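Clotemico Kitchen: Frequently Asked Questions

What is the Clotemico bread club?

A monthly swap for people who love baking and love eating what other people bake even more! Everyone brings one filled or topped bread, everyone goes home with a mixed box. We have 70 members right now, and the range of things that turn up still amazes us.

Do I have to be a good baker?

Not at all. If your dough rises and you'd happily eat the result yourself, bring it. Some of our favorite buns came from people on their second or third try.

Which plates should I use?

Shallow ones with a raised rim. Soft breads get squashed in deep bowls, and on flat boards they slide off the moment someone bumps the table. We like blue for pale doughs, because you can see the crust so much better against it. 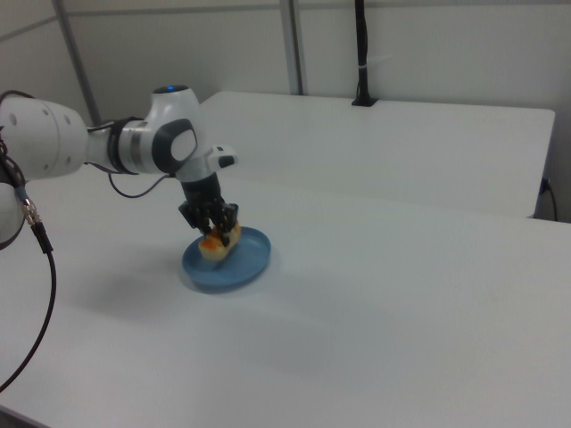
Julik wrote in to say that a rim is great for serving but traps steam under anything fresh from the oven, so buns should go on a wire rack first and onto the plate once they've cooled. Good point, and we've added it to the sign-up sheet.

How do I pick up a soft bun without crushing it?

Come in from above with your fingers spread wide, and hold the sides lightly. Keep clear of the topping, especially if it's jam or cheese. Tongs are fine for rolls with a hard crust.

How big should each piece be?

We ask for 55 grams of dough per piece before filling. It bakes up to a few good bites, and you'll have room to try lots of others.

How long will my box keep?

Eat anything with cream or custard the same day. Plain breads are good for 2 days in a closed tin, and most freeze beautifully (slice the bigger ones first).

Can I bring something with nuts?

Yes, with a label on the plate. List every filling and topping, please, even the obvious ones.

When is the next big swap?

The holiday swap is in November, and sign-up opens a month ahead. Bring extra boxes!

Last updated April 27, 2023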